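Betreff: Re: Helle Tischplatte matt halten -- womit wischt ihr?

Hallo in die Runde,

am 3. September kam auf der Liste diese Frage, und ich wollte eigentlich gleich antworten, aber dann lag die Mail doch wieder unter allem anderen:

> Wir haben seit April einen großen Tisch mit heller, matter
> Oberfläche, so ein gebrochenes Weiß. Sieht toll aus, aber nach
> jedem Abwischen bleiben Schlieren, und an der Fensterseite
> glänzt er inzwischen fleckig. Allzweckreiniger haben wir durch,
> Glasreiniger auch. Ist die Platte hin? Und was nehmt ihr für
> Tücher? Ich habe einen ganzen Schrank voll und keins taugt was.

Hin ist die Platte bestimmt nicht! Ich hatte genau dasselbe Theater, bei mir ist es eine Platte von Ullstead, fast weiß und ganz leicht strukturiert, und im ersten Jahr habe ich sie mit allem traktiert, was unter der Spüle stand. Der Glanz kam bei mir fast komplett vom Reiniger. Da bleibt jedes Mal ein Hauch Film zurück, beim nächsten Wischen verteilt man den dann schön im Kreis, und bei Licht von der Seite sieht man jede einzelne Armbewegung.

Was geholfen hat: einmal gründlich runter mit dem Zeug. Ich habe lauwarmes Wasser genommen, einen winzigen Spritzer Spülmittel (wirklich winzig, ich messe da nichts ab), die ganze Platte gewischt und danach 2 Mal mit klarem Wasser hinterher. Dann sofort trocken gerieben, nicht an der Luft trocknen lassen. Beim ersten Durchgang war ich noch enttäuscht, nach dem dritten Abend war die Fensterseite wieder matt wie der Rest.
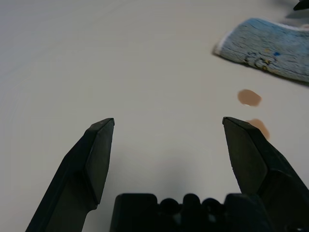
Und dann eben die Tücher, das ist ja fast die wichtigere Frage. Ich bin bei den kleinen hellblauen hängengeblieben, die ich mal im Packen bei Lokach mitgenommen habe. Vorher hatte ich die dicken flauschigen von Clegg, die saugen zwar wie verrückt, haben bei mir aber gefusselt, und auf so einer hellen Fläche siehst du jede Fluse. Die dünneren falte ich zweimal, wische mit einer Seite, klappe um, nächste Seite. Kein Weichspüler in der Wäsche, sonst schmieren sie! Das habe ich viel zu spät kapiert und ein paar gute Tücher damit ruiniert -- die putzen jetzt die Fahrräder.

Ich lasse übrigens immer eins gefaltet auf dem Tisch liegen. Meine Mutter findet das schlampig, aber wenn ich das Tuch erst aus dem Schrank holen muss, bleibt der Kaffeering bis zum Abend, so gut kenne ich mich.

Von diesem Zekton-Schwamm, der hier im Frühjahr so gelobt wurde, würde ich auf matten Flächen die Finger lassen. Bei mir hat der an einer Ecke eine blanke Stelle poliert, und die geht nicht mehr weg. Da steht jetzt die Obstschale drauf. Für die Spüle ist er prima, da nehme ich ihn weiter.

Was ich selbst noch nicht im Griff habe, sind Kugelschreiberstriche. Mit Wasser tut sich gar nichts, Radiergummi hilft ein bisschen, und an Alkohol traue ich mich ohne Probe an der Unterseite nicht ran. Falls da jemand was weiß, bitte her damit, gern auch mit Hausmitteln. Und schreib doch mal, ob deine Platte beschichtet oder geölt ist, bei geölten würde ich das mit dem Spülmittel nämlich lieber lassen und erst beim Händler fragen.

Liebe Grüße aus der Küche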